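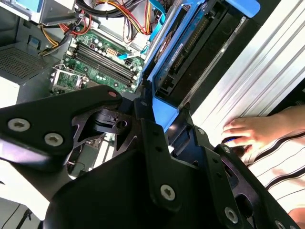 ふたをあけたパソコンの中に入るロボットの黒い手。そばに人の手もあります。

ロボットといっしょに働く 古いパソコンの分解工場

みなさんの家や学校に、もう使わないパソコンはありますか。古いパソコンは、大きなごみに見えるかもしれません。でも中には、まだ使える部品や、とかしてもう一度使える金属がたくさん入っています。それを一つ一つ取り出す仕事を「分解」と言います。

カクコム(Cakcombe)という町に、ジャデル(Jadell)という分解の工場があります。九月には、ここに736台のパソコンがとどきました。会社で使われていた箱の形のパソコンが多いです。長い間、この工場ではぜんぶの分解を人の手でしていました。今は、一部の仕事をロボットのうでがてつだいます。

パソコンの中を見てみましょう

パソコンの中で一番広い板は、「マザーボード」と言います。緑色のものをよく見ます。この板には、ほかの部品をさしこむ場所があります。細長いみぞは、メモリーという部品の場所です。四角い場所には、CPUという、計算をする部品が入ります。

電気を送るのは「電源」という箱です。そこから、赤や黄色や黒の線が出ています。データをしまっておくハードディスクは、プラスチックのわくに入っていることがあります。わくには、青いつまみがついているものもあります。

人間なら、つまみを見て、指でつまんで、ちょっと力を入れます。二秒くらいのことです。ところが、ロボットにはこれがむずかしいのです。線はやわらかくて、いつも同じ場所にありません。さっき右にあった線が、箱をすこし動かしたら左に来ます。車の工場のロボットは同じ形のものを同じ場所でつかむことが多いですが、分解の工場には、いろいろな会社の、いろいろな年のパソコンが来ます。

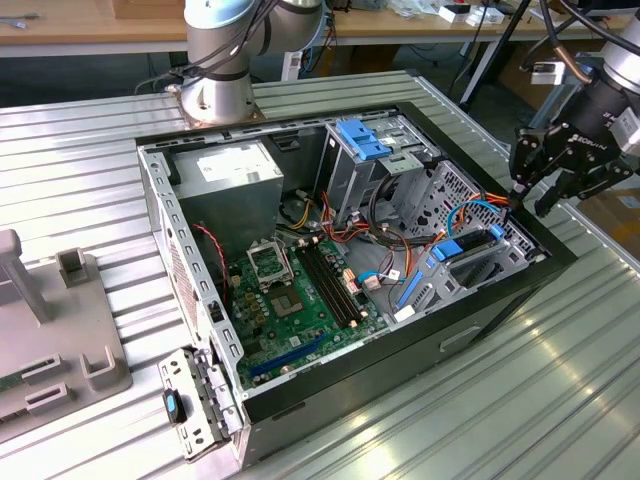 オットマー・オルトマンス(Ottmar Oltmanns)さんは、ロボットが来てから夕方の手のいたみがへった、でもそのかわりに目がつかれるようになった、と話してくれました。前はねじをまわす時間が長かったのに、今はロボットの動きを見ている時間が長いからだそうです。

仕事はなくなりますか

子どもの見学の時、一番多い質問はこれだそうです。「ロボットが来たら、人の仕事はなくなりますか。」

ジャデルでは、なくなった仕事もあります。たとえば、外した部品を箱から箱へうつすだけの仕事です。この仕事をしていた人は、部品の検査の係になりました。検査では、メモリーを機械にさして、まだ動くかどうかをしらべます。そのために一か月の勉強をしました。勉強が楽しかった人も、前の仕事のほうが好きだった人もいます。

新しくできた仕事もあります。一つは、ロボットに動きを教える仕事です。部品の近くまでどの道を通って行くか、どのくらいの力でつまむか、人が考えて決めます。力が弱いと部品はすべりますし、強いとプラスチックのつめがわれます。シンダッハ(Sindach)と呼ばれている練習のプログラムには、500回以上の動きがしまってあります。うまくできなかった動きもすてません。どこでまちがえたかをあとで見るためです。

もう一つは、ロボットがこまった時に助ける仕事です。線がからまると、ロボットは止まって、ランプが黄色になります。そうしたら係の人が来て、まず停止のボタンをおします。ロボットがしっかり止まっていることをたしかめてから、線をなおします。動いている機械に、かってに手を入れてはいけません。これは工場で一番きびしいきまりです。
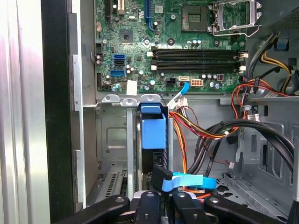
わたしは自分の手で外すほうが今でもはやいし、線の多いパソコンはロボットにまかせたくない、という声も工場の中にあります。朝の話し合いでは、そういう意見も出してよいことになっています。

そこで今は、分け方を決めています。ふたをあけて中を見て、線が多いもの、ねじがさびているもの、形がめずらしいものは、人が分解します。よく来る形のものは、ロボットの台へ運びます。分けるのは人です。となり町のブカリ(Bukhari)にある工場では、これもカメラでしようとしていますが、まだ練習中だそうです。

時間のこともすこし書きます。ある日の午前、ロボットの台では部品が129個外されました。多いと思いますか、少ないと思いますか。上手な人は、同じ時間にもっとたくさん外せます。でも、人は休みがひつようですし、ずっと同じ動きをすると手首をいためます。だから工場では、個数だけをくらべないで、働く人の体のことも毎月ノートに書いています。

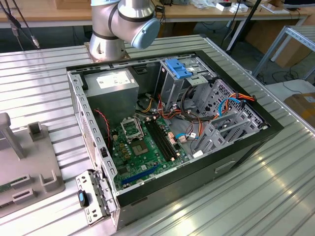 横にねかせたパソコン。すぐ後ろに、銀色のロボットのうでがあります。

ことばのせつめい

分解(ぶんかい):組み立ててあるものを、部品に分けること。
自動化(じどうか):人がしていた仕事を、機械ができるようにすること。
グリッパー:ロボットの手の部分。ものをはさんだり、つかんだりします。
検査(けんさ):こわれていないか、使えるかをしらべること。

家でやってみよう

なべつかみを両手にはめて、つくえの上のひもを一本だけつまんでみてください。次に、ひもを三本からませて、もう一度やってみます。何回目でできたか、紙に書いてください。家族とくらべてもおもしろいです。本物のパソコンのふたは、かならずおとなの人といっしょの時にあけましょう。電源の箱は、おとなの人がいてもあけてはいけません。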